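Patum Opens Its Doors in May: A Soup Kitchen School for People Who Never Learned to Cook

FOR RELEASE IN MAY 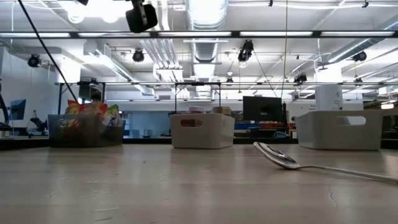 Telma Acuña wanted me to start with the onions. She told me over the phone that every cooking class she ever signed up for skipped them, that the teacher would say "chop an onion" and move on while she was still looking for the end you're supposed to keep. So, Telma, the onions are in. They get the whole first evening.

Hi, I'm Aldana Figueroa, and I'm writing this release myself because we don't have a press person and I like talking about this stuff anyway. I run Patum, a little cooking school in Rivadeneira, and this May we're starting a course I have wanted to teach for years. It's called Soup First. It runs for 6 weeks, on Thursday evenings, and it is for adults who can't cook. I mean really can't – if you own one pot and you use it to heat up noodles, you're exactly who I have in mind.

Why soup? Well, I grew up on it, so I'm biased. But I've also taught a lot of beginners by now, and I've watched how they get on with different dishes. Give a nervous person a steak and they have a few minutes in which everything happens at once, with smoke. Give the same person a pot of lentils and they've got the best part of an hour to taste, add some salt, worry, taste again and add a bit more. A soup lets you change your mind. If it's too thick you put water in. If it's flat you squeeze a lemon over it. I have had students rescue a minestrone at the table, with the bowls already out!

The course goes like this. Week one is onions, knives and a plain onion soup, the kind with no cheese on top so you can taste what the onions did. Week two is stock, from bones or from vegetables, your pick, and what to do with the leftovers in the pot. In week three we cook dried beans and lentils, and I'll be giving my speech about soaking (short version: do it for the beans, skip it for the lentils, go to bed). Week four is blended soups, so squash, carrot, pea, and my mother's potato and leek, which she would like you to know has no cream in it. Week five is noodles and dumplings in broth. Week six you bring your own recipe, or a half-remembered one from your grandmother, and we figure it out as a group.

That last one is the evening I'm most excited about. We tried it out in the winter with a small test class, and Sebastián Toledo came in with a scrap of paper that had four ingredients on it and no amounts. One of them just said "the green." We went through parsley, cilantro, celery leaf and spinach before he took a spoonful and put the spoon down and said it was the celery leaf, definitely the celery leaf, plus a lot more pepper than he had been putting in. He's made it every weekend since, he tells me. I asked if I could print the recipe and he said he'd have to ask his aunts, so you'll have to wait for that one.

A word about price, as people always write in to ask. The full course is $80. That covers all the food, the use of our knives and pots, a printed booklet and supper, because at the end of each class we sit down and eat what we made. I kept it at that number on purpose. I've seen beginner courses that cost as much as a weekend away, and I don't think learning to boil a bean should be a luxury purchase. If $80 is still too much right now, send me a note. We have 2 free places in every course, paid for out of our Saturday lunch sales, and you don't have to fill in a form or tell me your life story to get one.

We can do that partly thanks to Willham, the kitchen supply shop two streets over, who have lent us a set of stockpots for the season, and partly thanks to the people of this town, who eat an awful lot of soup. Since we started selling lunch from the side window we've ladled out 4000 bowls. I know the number because Javiera Iturra keeps the tally on the back of the pantry door in pencil, and she rang the dinner bell when we got there. The winning bowl was chickpea and tomato. It went to a man who was in a hurry and only wanted to know if there was bread.

Javiera is teaching the course with me. She'll be leading weeks two and five, and if you've had her dumplings you know why I stay out of the way. I asked her for a sentence or two for this release and she sent me a whole page, which I've had to trim. My favorite part went like this:

"People apologize to me all night long. Sorry, I cut it too big. Sorry, it's ugly. It's a carrot, it's going in the soup! Cut it again if you want, or leave it and cook it longer. I would like every person who comes in to stop saying sorry by the third week. Then we can talk about dumplings."

I'll add that her own carrots are very even. She trained at Jetov, a restaurant that used to be down by the station and that some of you will remember for its beet soup. It closed before I moved here, so I've only ever had the beet soup secondhand, from Javiera's memory, and I'm told it's close.

What should you bring? An apron if you have one, and closed shoes, and a jar or a lunch container with a lid that fits. There's nearly always something left over. Please don't go out and buy a knife before you come. I say this at the start of every course and there is always one person with a beautiful new knife in a box, looking a little sad. Try ours first and see what size feels right in your hand. Most people end up liking a smaller one than they expected.

If you have allergies, tell us when you sign up. Celery, gluten, dairy and nuts we can work around with no trouble. Vegetarians are fine too, and vegans are mostly fine – the only week that takes some planning is the dumplings, and Javiera has a mushroom filling that I like better than the pork one (don't tell her I put that in print). Kids we can't take for this course, sorry! The evenings run late and the pots are big. We're hoping to do something for families in the fall.

Emiliano Salinas, who took our test class along with Sebastián, has agreed to let me share what he wrote on his feedback sheet. He had crossed out the little boxes and used the whole back of the page. "I'm sixty-three and I ate out of cans for a year after my wife died," he wrote. "I didn't want to learn to cook, my daughter signed me up. The first night I cut onions next to a kid who was crying harder than I was, from the onions, and we laughed so much we had to put the knives down. Now I make a pot on Sunday and it does me until Wednesday. I'm bad at the blended ones. I get it on the ceiling."

For the record, Emiliano, the trick is to let it cool a little and fill the blender halfway. We'll go over it again in week four, and you're welcome to come back for that evening.

I've had a few questions already from people who heard about the course at the lunch window, so let me get to those. Yes, you can miss a week. Your booklet has everything in it and I'll save you some stock. Yes, you can come with a friend, though I'll probably put you at different counters, at least for the first night, because friends tend to split the work so that one of them never touches the knife. No, there's no test at the end. Yes, the room is up one flight of stairs, but there's an elevator at the back, and if you call ahead one of us will come down and meet you there. And to the gentleman who asked if we'd be covering chili: I love you, but that's a whole other argument, and I'm not starting it in a press release.

Sign-up is open now. You can do it in person at the lunch window any day we're serving, or leave a message on the school's phone and I'll call you back, usually after the lunch dishes are done. Give us your name, a number, any allergies and whether you'd like one of the free places. Payment can wait until the first night.

Reporters and food writers are very welcome to sit in. Just let me know which week, and come hungry, and expect to be handed a peeler. If you'd like to talk to Javiera or to any of the students from the test class, I can set that up, though please don't call between noon and two, when we've all got a ladle in one hand.

About Patum: Patum is a small cooking school and lunch window in Rivadeneira. We teach evening classes for adults, mostly beginners, and sell soup and bread at midday.

Press contact: Aldana Figueroa, Patum, Rivadeneira. Ask for me at the side window.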